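The Tostness Standing Desk Mat, size 2

I make these mats in my garage workshop, and this is the one I'd keep if I had to give up all the others. It started out as something for me - I was on my feet all day packing orders on a concrete floor, my heels were killing me, and every mat I bought went flat as a pancake by December. So I started gluing up my own! The first few were awful (one smelled so bad it lived in the yard), but this version has been in the shop for a good while now and I'm really happy with it.

The size 2 is the wide one. It fits under most sit-stand desks with room to shuffle side to side, and the front edge is beveled so your chair can roll up onto it without a fight. If you have a narrow desk, like the Colinov corner model, get the size 1 instead. I've had a few of the big ones come back from Colinov owners because the legs sit right where the bevel wants to be.
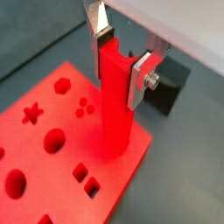 The core is natural rubber foam, medium firm. People always ask me for softer, and I get it, squishy feels great in the first five minutes! But after an hour your ankles are doing all the work. Give this one a week before you decide. If you still hate it, send it back and I'll swap it for the soft core, you just pay the postage.

The top comes in charcoal, moss or oatmeal. Oatmeal shows coffee. I love it anyway.

Cleaning is easy: warm water, a drop of dish soap, and let it dry flat. Please don't hang it over a railing (it stretches along the fold and never quite forgives you) and keep it off heated floors.

I've sold 843 of the size 2 so far, and the whole mat family just passed 1,264, which is kind of wild for a garage. Halldóra Þórarinsdóttir wrote to me after getting hers for her pottery studio:

"I bought one for glazing days and now I've dragged it to the sink, the wheel and the kitchen. Please make a handle."

So there's a handle now! It's a webbing loop on the short side, and it comes on every mat at no extra charge.

Shipping is from the Kuvgate depot, rolled, in a cardboard tube. Let it lie flat overnight before you use it, bevel side down, and the curl will come out.

Goes well with: the Nowakowski footrest, my under-desk cable tray, thick socks.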